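Tile grout

From the Bakow Home Reference
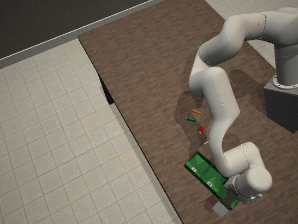

Pale square floor tiles with thin tan grout lines, in a computer rendering.

Grout is the filler placed in the joints between tiles after the tiles have been set. It keeps dirt out of the gaps, steadies the tile edges and gives the floor or wall its finished look. It is often sold as a waterproof barrier, a claim that deserves some doubt. Ordinary cement grout is porous, and in a shower the job of stopping water belongs to the membrane behind or under the tile.

Types

Cement grout is the oldest and cheapest kind still in common use. It comes unsanded, for narrow joints, and sanded, for wider ones. Epoxy grout is made from a resin and a hardener. It resists stains far better but costs more, sets quickly and is hard to clean off the tile face once it has cured. Premixed grouts sold in tubs vary so much that the label "premixed" says little about how they will perform.

Joint width

Joints are sometimes described as a matter of taste, but tile size sets limits. Tiles of the same nominal size differ slightly, and the joint takes up the difference. Sellers who promise a floor with no joints at all are usually describing very thin ones. A joint of 2 mm is common with tiles cut to precise edges, while handmade tiles need more.

Sealing

Penetrating sealers are widely recommended for cement grout. They slow the uptake of spills and do not make the joint stain-proof. Claims that one coat lasts for many years should be read with care – wear depends on foot traffic, cleaning products and how well the sealer went on in the first place. Epoxy grout normally needs no sealer, though it is still sometimes sold with one.

Color change

Grout that looks darker than it did when new is often called stained. In many cases the cause is a film left by floor soap, which holds dirt. A survey of rental kitchens in Plumley covered 76 floors and reported that 64 had darkened joints. It is often quoted as proof that light grout is a poor choice. The survey did not record how the floors were cleaned, and it included no dark grout for comparison, so it shows very little.

Vinegar is a popular home remedy. It is an acid and can wear away cement grout with repeated use, and it can also damage marble and limestone.

Cracking

Cracks that return after repair usually point to movement in the floor below. Fresh grout over a moving base will crack again. Corners and changes of plane are better filled with a flexible sealant.

See also: Caulk; Thinset; Underlayment

Last edited November 7, 2021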